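Clasel demo collection, working group
Minutes, 13 June 2018
Taken quickly, fix anything I got wrong

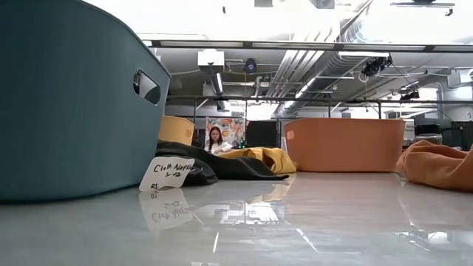
1. Last minutes

Accepted. One change: the folding task is parked, not dropped.

2. Where we are

Napkin sorting is the live task. 400 demos accepted so far. Target for the first training run stays at 800. Astlow asked if we could train early on what we have. Agreed yes for a smoke test only, nobody to quote numbers from it.

Rejects still too high. Mostly operators stopping the recording before the napkin is let go, so the episode ends mid-air. Second cause is people changing their mind on which basket halfway through. Discussion on whether a changed mind is a bad demo or a useful one. No agreement. For now: keep them, tag them "correction", leave out of the first run.

3. Napkins and baskets

Cloth napkins in black, mustard and orange. Fabric baskets in teal, mustard and orange. Teal has no napkin to match and black has no basket to match, which came up again. Wistodgate wants black into teal as a fixed rule. Other side of the argument was to let the instruction text say it each time so the model has to read. Went with the second. Instruction line must name both the napkin and the basket, in full, every episode. "Put it away" is not an instruction.

Napkins to be dropped crumpled at the start. Some sessions they were being laid out nearly flat and all the starts look alike. Pick up, scrunch, drop, leave it where it lands unless it lands off the table.

Basket positions: swap between blocks. Operators have been sliding them a few inches and calling it a swap. Needs to be a real change, incl. front to back.

4. Cards

The handwritten card stays on the table for the block it belongs to. Item name on top, numbers under, black marker, big enough to read on video. The "Cloth Napkins 1-2" card is fine as a pattern for the others. Cards not to be reused for another task with the old text crossed out.

Question if the model could learn to lean on the card instead of the napkins. Possible. Will record one block with no card and compare. Block gets logged by hand in that case, so whoever runs it has to write down start and end times.

5. Table glare

White top is very shiny. Ceiling lights show up in it as streaks and the baskets reflect too. Nanayakkara looked at the segmentation output and says the orange reflection gets picked up as part of the basket in a few clips. Options were a matte cover, dimming the lights, or leaving it alone. Matte cover would mean the first 400 don't match the rest. Leave it alone until the smoke test is back, then decide. Somebody did point out that real kitchens have shiny tables.

6. Camera views

Tall basket near the camera blocks a lot of what is behind it. Fine if it happens sometimes, we want some of that, but not in every block. Check the live view before starting. If the napkin to be picked can't be seen from any camera, move something.

People walking in the background are OK and don't need to be edited out. Please don't stand right up at the table when it isn't your block.

7. Sessions

2 operators per session, swap every block. 4 blocks then a proper break. Late blocks are sloppier, we can see it in the reject log. No extra blocks at the end to make up the count.

8. Actions

Astlow: smoke test on the accepted set, report back to group
Nanayakkara: pull the clips with the reflection problem, put in one folder
Wistodgate: rewrite the instruction lines with napkin and basket both named
All operators: wait until the hand is clear of the basket before stoping the recording
Open: who runs the no-card block

9. AOB

Folding task comes back in October if the sorting set is done. Need more mustard napkins before then.

Next meeting when the smoke test is in, time to be sent round seperately.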